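Soneo Table Top – light wood finish

The Soneo is a table top for people who already have legs or trestles at home and only need a good surface to put on them. It is sold by Ikstead as a single board, without frame. The colour is pale, between cream and beige, and it goes well with white walls and also with darker chairs.

The grain is fine and mostly straight, with thin tan lines along the board. In some places it opens into soft curved arcs, one inside the other. Every top has its own pattern, so please do not expect two boards to match exactly.
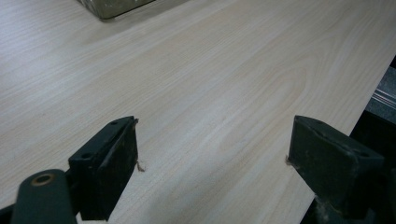
Size and fitting

Depth: 700 mm
Load: up to 14 kg on the Vusham folding trestles
Suitable legs: Drakos fixed legs, Vusham folding trestles
Fixing screws: included with the legs, not with the top

Two persons should carry the board. Drill only from the underside – the pilot holes must not go through.

Care

Wipe with a soft cloth and a little mild soap, then dry it along the grain. Dust and small fibres come off with a dry brush. Please do not use scouring pads or bleach.

Orders and questions

Delivery is in two weeks. For a cut to another depth, write to Kedir Woldegiorgis at the Ikstead workshop before you order. Tops which are cut to your size cannot be returned.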